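Refinishing a tabletop with oil

Last updated: Sun 1 September

Strip the old finish first. A card scraper removes wax and thin varnish faster than paper and leaves less dust. Keep the burr fresh and work with the grain.

Sand with 120 grit, then 180. Stop there for a dining table. Going finer closes the surface and the oil sits on top. Vacuum, then wipe with a cloth dampened in mineral spirits. Any scratch across the grain will show at this stage – sand it out now.

Apply a thin coat of oil with a lint-free rag. Leave it for 12 minutes and wipe off everything that has not soaked in. Allow a full day between coats. Three coats are enough for most hardwoods, four for a surface that gets daily use.
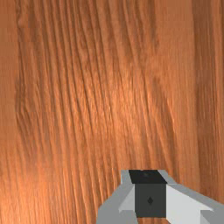 Uneven sheen after the second coat usually means excess oil was left behind. Rub back lightly with a gray pad and wipe again before the third.

Spread used rags flat outdoors to dry, or put them in a metal can filled with water and close the lid. Oily rags left in a pile can catch fire without a spark.

Recoat once a year. February is a poor month for it in an unheated shop.

Babak Hassanpour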